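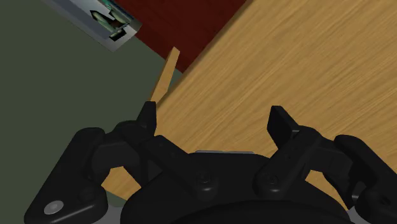
Zemholm lead says second season was written before the first aired

The lead actor of the space drama Zemholm has said the cast knew a second season was coming long before viewers did.

Speaking to Flumdale ahead of the new episodes, the actor said the writers had handed over two finished scripts in July, while the first season was still being edited.

"I read them both in one night," the actor said. "I called the director at six in the morning, and I don't think that went over very well."

The role drew 779 auditions, according to the actor, who was seen early and then heard nothing for months. "I took another job – a small part in Berge – and I figured that was that. Then they asked me to come back and read the airlock speech again."

Asked whether the captain's death in the finale was final, the actor would not give a direct answer. "People can read what they want into it. I've seen the theories. One of them is pretty close."

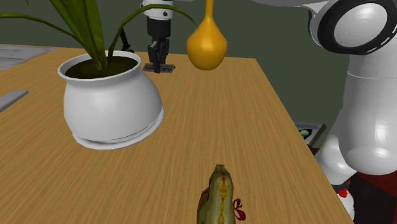
The second season of Zemholm starts on 19th January.

The new episodes were shot at the Stutonen stages, where the actor said the days were longer but the mood was easier. "The first year, we were all scared of getting fired. This time we knew each other. We ate lunch together."

No third season has been ordered. The actor said the answer would be yes if the call came, "but I'd like a summer off first."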